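Zendgate — Job Opening: Wardrobe Stock Clerk, Costume Rental
Location: Bandara warehouse, ground floor
Hours: Part-time, four days per week, Tuesday included
Reference: 1479

Zendgate rents stage costumes to schools and small theaters. The clerk receives returned garments, records their condition and puts them back into storage.
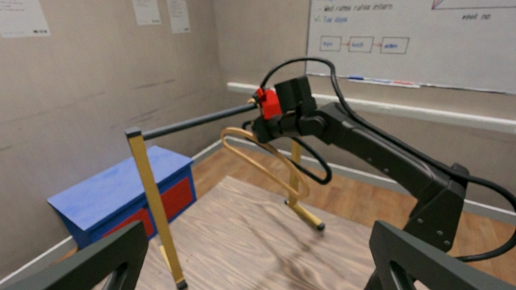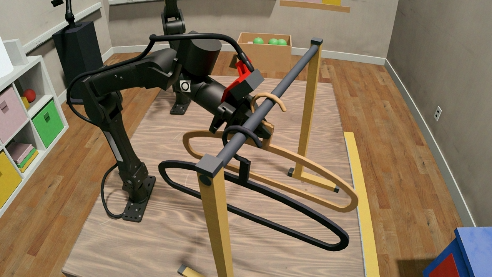
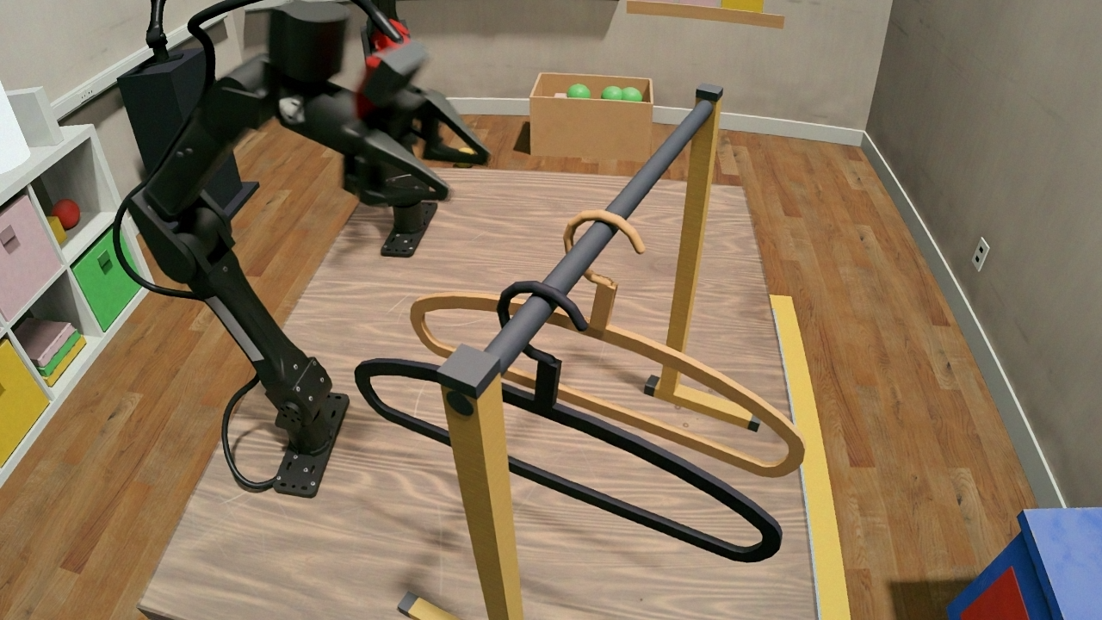
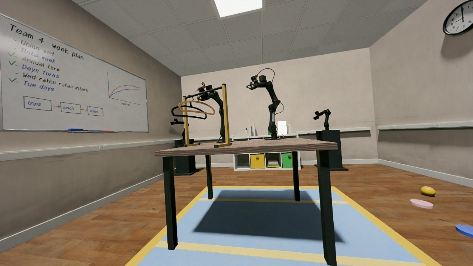 Computer renderings. The clothes rack with two hangers is in the last one.

Duties
Check each returned garment against its rental slip.
Log missing buttons, torn seams and stains in the Skiltano stock system.
Sort garments by production, then by size.
Attach size tags and replace worn ones.
Pack outgoing orders — shoes and hats are boxed separately.

Requirements
High school diploma or equivalent.
Two years of work in retail stock, laundry or theater wardrobe.
Able to lift full garment bags and stand for most of a shift.
Basic hand sewing. Machine sewing is useful but not required.
Able to read fabric care labels and follow them.

Terms
Fixed contract of two seasons, with renewal subject to review. Pay is hourly and follows the Zendgate warehouse scale, which is sent to applicants before interview. Overtime is limited to January, when the holiday productions come back. Work gloves and aprons are supplied.

How to apply
Send a resume and a short cover letter to the Bandara office, quoting the reference above. State your earliest start date and any days you cannot work. Shortlisted applicants complete a paid trial shift — tagging and sorting only. Applications by phone are not accepted.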